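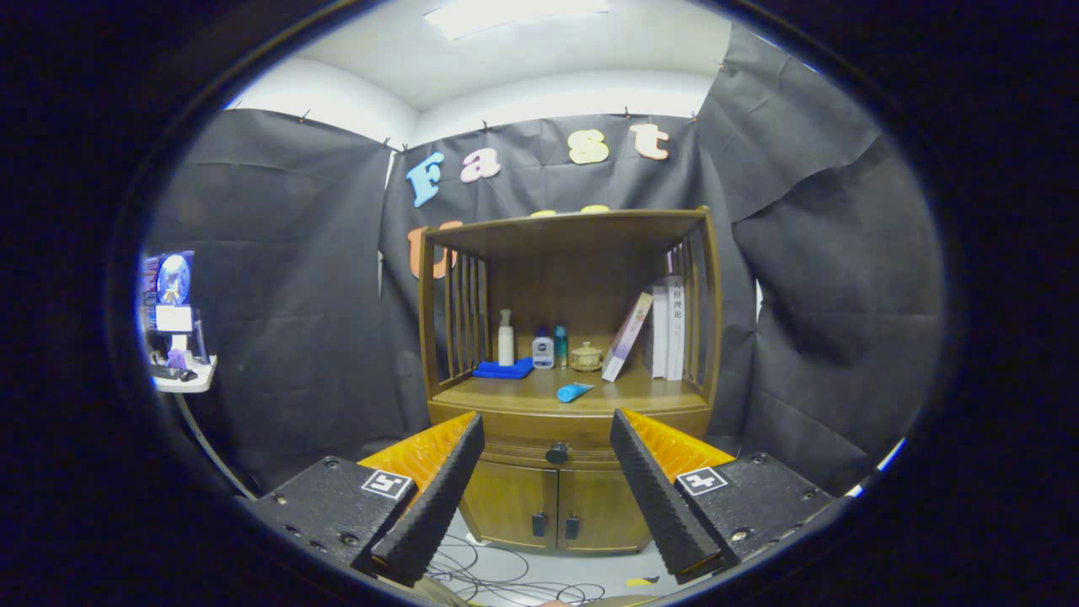

4.2 Storage furniture and the order of unpacking

Figure 3. Wooden display cabinet with an open upper shelf compartment, vertical slats on both sides, and two closed doors below.

The household survey described in Section 3 recorded 1,377 moves completed within the Jellwood district, of which the great majority were between rented homes. Respondents were asked which pieces of furniture they placed first, which they filled first, and whether any piece was later moved to a different room. The answers show a clear difference between furniture that is placed early and furniture that is filled early. Beds and tables were placed on the first day in nearly all homes. Display cabinets of the general type shown in Figure 3 were also placed early, often before the beds, but in many homes they stayed partly empty for weeks.

This delay was not spread evenly across the parts of the cabinet. Households tended to fill closed compartments soon after the move and to leave open shelves until later. Several respondents said that the lower part of a cabinet served as a holding place for papers, chargers, spare bedding, and other goods that had not yet been given a home. Open shelves were treated with more care. One tenant in Nimri, a mother of two, told the interviewer that she "could put anything behind a door, but the shelf had to be right." Similar remarks were made by older couples and by people living alone, and we found no strong link with age or household size.

Earlier work by Rondonuwu and Chong treated unpacking as a single task with a start and an end. Our interviews suggest that this view suits kitchens and bathrooms fairly well. It suits living rooms poorly. In the Bemham interviews, respondents often described the living room as finished on more than one date – once when the boxes were gone, and again when pictures, dishes, and keepsakes were on view. The gap between the two dates was longest in homes where goods from two families were being brought together. In such cases the question of what to display was also a question of whose things would be seen by guests, and some couples put off the choice until relatives had visited.

Length of lease also had an effect. Tenants with a lease of 18 months or longer reported filling open shelves sooner than tenants on shorter terms. Halim found the same pattern in her study of student housing in Zemberg, although the furniture there was supplied by the landlord and could not be moved between rooms. In our sample most cabinets were owned by the tenant, and a number had been handed down. Owners of inherited cabinets were more likely to place them facing the entrance, even where this made the room harder to use. Two respondents had removed a door from its hinges to bring the cabinet in, and one had turned down a cheaper apartment whose stairway was too narrow.

Some limits should be noted. The survey relied on memory, and 19 respondents gave dates for unpacking that came before the date of the move itself. These records were kept for the questions on placement and dropped from the questions on timing. The survey form also used the single word "cabinet" for several kinds of furniture, and the interviewers, led by Amirul Menon, had to ask follow-up questions to separate display pieces from wardrobes and kitchen units. A revised form was tested in April and is given in Appendix B.

4.3 Boxes kept after the move

A smaller set of questions dealt with boxes that were never opened. Most households reported at least one, usually stored in a closet or under a bed. Books and school papers were the most common contents, followed by winter clothing. Respondents who had moved more than twice in five years often carried the same sealed box from one home to the next, and many could not say with confidence what was in it.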